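Staling of Bread Rolls Under Different Storage Conditions
Cristóbal Barrientos

Method

Rolls were bought from the Clusberg bakery on Monday morning and divided into 2 groups. One group was kept in closed paper bags at room temperature, the other in the refrigerator. Firmness was measured by placing a 200 g weight on the crumb and reading the depth with a ruler. Readings were taken at 9 a.m. each day.

Results

The refrigerated rolls became firm faster. Crumb from the bagged rolls still sprang back on the second day, while the cold crumb cracked under the weight. The crusts of the bagged rolls turned leathery.

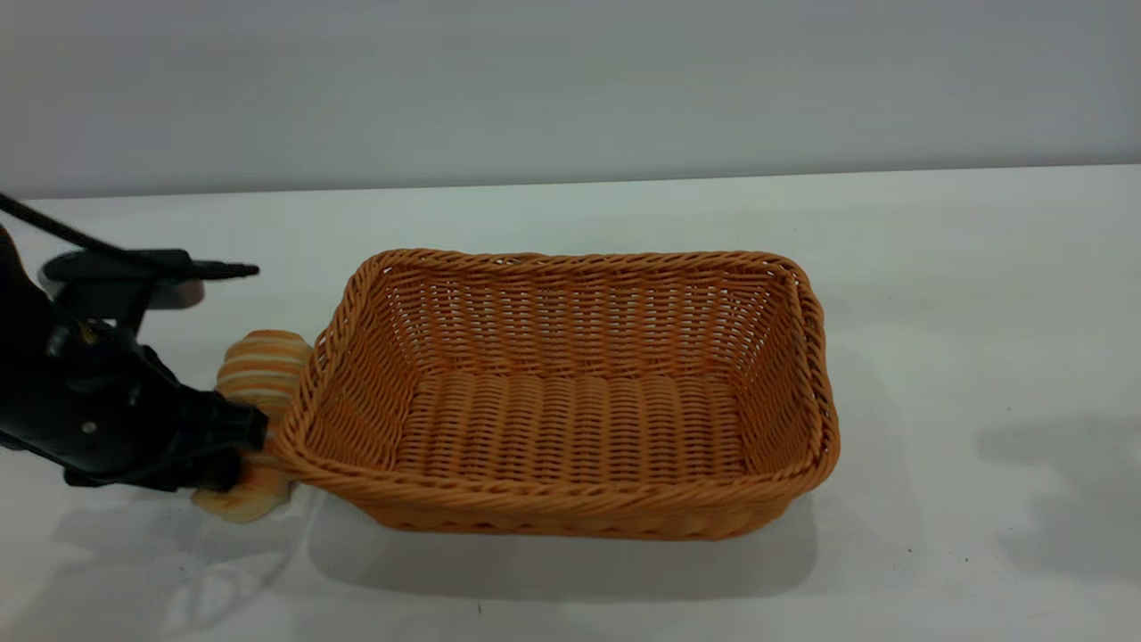 Starch recrystallizes more quickly at refrigerator temperatures, and this matches the readings. A longer test should include frozen rolls and a sealed plastic bag.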